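Werkstatt Hurstead stellt Greifer für Zweiarmroboter auf neue Finger um

Zuletzt aktualisiert: 13. Juni

In der offenen Werkstatt Hurstead wird der Parallelgreifer des Selbstbauroboters Lobo überarbeitet. Die neuen Finger sind länger und laufen nach oben schmaler zu. Bevor die ersten Teile gedruckt werden, durchläuft die Geometrie eine Reihe von Greifversuchen in der Simulation. Die Backen öffnen künftig bis 106 mm, der Antrieb bleibt unverändert.

Lobo hat zwei Arme auf einem gemeinsamen Rumpf und ist für leichte Gegenstände im Haushalt ausgelegt. Die bisherigen Finger waren auf Quader und Dosen abgestimmt. An Bechern und Tassen griffen sie häufig zu weit außen, das Teil drehte sich beim Schließen weg. Der neue Satz soll wahlweise von außen fassen oder mit einem Finger in die Öffnung eintauchen und die Wand klemmen. Belmiro Carvalho hat dafür die Fingerspitze abgeschrägt und die Innenfläche auf 30 mm Länge plan gelassen. 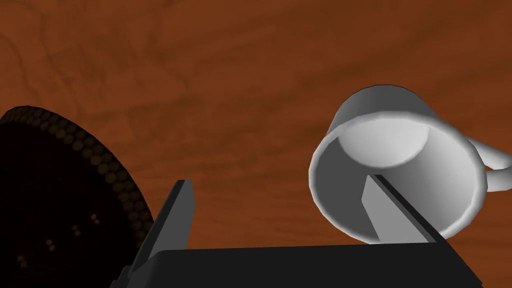 Greifversuch an der liegenden Tasse, rechter Finger an der Öffnung. Simulation: Werkstatt Hurstead

Gerechnet wird mit Bendeo, einem Programmpaket, das die Werkstatt seit dem Umbau des Rumpfes verwendet. Die Kontaktflächen sind stark vereinfacht, Rundkörper bestehen aus wenigen ebenen Facetten. Das hält die Rechenzeit klein, verfälscht aber die Reibung an gekrümmten Wänden. Laut Carvalho werden die Werte für Tassen deshalb später am realen Greifer nachgemessen. Für den Vergleich der Fingerformen untereinander reicht das Modell nach seiner Darstellung aus.

Der Prüfplan sieht 4.000 Durchläufe vor, mit wechselnder Lage der Objekte und wechselndem Anfahrwinkel. Als Abbruchkriterium gilt eine Schließkraft von 12 N. Wird sie überschritten, bevor beide Finger Kontakt melden, zählt der Durchlauf als Fehlgriff. Ausgewertet wird nach Objektklassen: Gefäße, flache Teile, Stoffe, Besteck. Für Stoffe liegt noch kein brauchbares Modell vor - die Klasse läuft vorerst ohne Wertung mit. 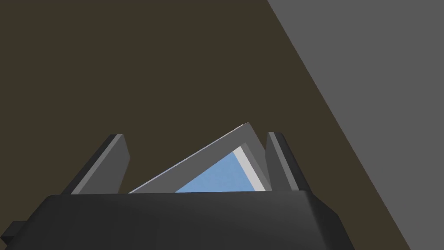
Flache Teile bereiten der Steuerung mehr Mühe als die Gefäße. Die alte Routine ging davon aus, dass ein Objekt mittig zwischen den Backen steht und beide Finger im selben Moment anliegen. Bei einer schräg stehenden Platte trifft das nicht zu: Sie drückt mit ihrer Kante gegen die Innenseite des rechten Fingers, während zum linken ein Spalt offen bleibt. Aus der Backenweite allein lässt sich die Lage der Platte dann nicht ableiten. Die neue Routine wertet die Kontakte getrennt aus und führt bei einseitiger Berührung zunächst das Handgelenk nach, dann erst wird weiter geschlossen. Eine erste Fassung pendelte in dieser Phase und wurde verworfen. Die zweite arbeitet mit einer Totzone und halbierter Verfahrgeschwindigkeit.

Parallel dazu wird die Bahnplanung der Arme angepasst. Mit den längeren Fingern verschiebt sich der Greifpunkt nach vorn, die Sicherheitsabstände zu Möbelkanten und zum eigenen Rumpf müssen neu gesetzt werden. Als Testumgebung dient ein Wohnraum mit Tisch, Stuhl und Arbeitsfläche.

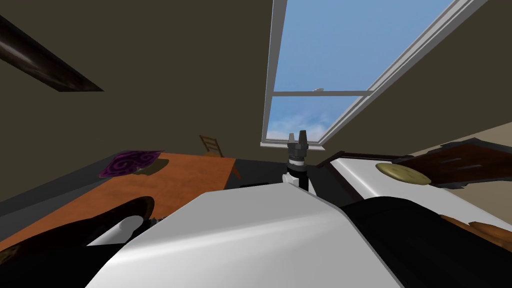 Deolinda Amaral hält den Zeitplan für knapp. Die Abstände zum Rumpf seien mit dem alten Greifer eingemessen worden und ließen sich nicht einfach um die zusätzliche Fingerlänge verschieben, schreibt sie im Bauprotokoll. Vor dem Druck müsse wenigstens die Armbewegung über der Arbeitsfläche einmal vollständig durchgerechnet sein - einschließlich der Fälle, in denen beide Arme gleichzeitig fahren. Carvalho will die Prüfung vorziehen und die Klasse Besteck zurückstellen.

Die Finger entstehen auf dem Drucker der Werkstatt, die Aufnahme wird aus Aluminium gefräst. Das Fräsprogramm stammt von der Partnerwerkstatt in Unirham und liegt bereits vor. Die Konstruktionsdaten sollen nach Abschluss der Versuche im Projektarchiv abgelegt werden.

Weitere Meldungen
Lobo: Rumpfverkleidung neu befestigt
Unirham erneuert Absaugung an der Fräse
Bendeo: Hinweise zur Einstellung der Kontaktreibung
Kabelführung im Handgelenk, Teil 2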